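Tollton Tile Works open day, March 2025

I had been meaning to get over to Tollton for years, ever since we redid our kitchen with a few boxes of their seconds, and this spring I finally put my name down for the open day. It is a longer drive than the map makes it look, mostly because of the stretch after Kneath where you get stuck behind the gravel trucks, but the parking is free and somebody had put out very clear signs, so I arrived in a good mood and with time for a coffee.

The works takes 200 visitors over the day, in small groups, and you are given a sticker with your start time on it. Ours began in the clay shed, which smells wonderful, like a garden after rain. Most of the clay comes from the pit at Daline, and our guide let us squeeze a lump of it before and after it had been through the mixer. I would never have guessed it was the same stuff! From there you go through to the presses, which are loud enough that we were all handed earplugs, and then into the drying rooms, where it is so warm that coats came off right away.

The glazing room was my favorite and I could have stayed all afternoon. They keep 80 glazes on the books, each one with a small test tile hanging from a nail, and a good many of them are old recipes that get mixed only when somebody restoring a house asks for them. I asked about the yellow we have at home – it's a mustard sort of color, darker where it pools at the edges – and was told it is a fussy one that comes out differently depending on where it sits in the kiln. That explained a lot about our backsplash.

The big kiln, a Grukholm, runs day and night, and you can only look at it from behind a rail. A load spends 3 days inside from start to finish. They have 700 shelves for it, stacked along the wall like giant cookie sheets, and every one has to be scraped and coated by hand between firings.

We ended up in the shop, naturally. I had promised myself I would only look, and I came home with two boxes of slate gray for the back hallway and a trivet for my sister. The staff were patient with everybody's questions about grout (thin lines and a light color was the advice I got, and to lay them like brick if the wall isn't quite true).
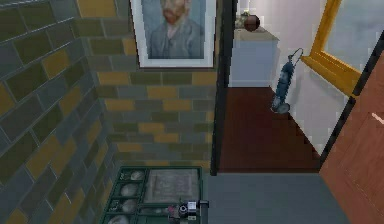
The next open day is in April, and I've already asked for a morning slot, when I'm told the glazing benches are at their busiest. Bring flat shoes, and eat before you go, as the cafe had run out of soup by noon.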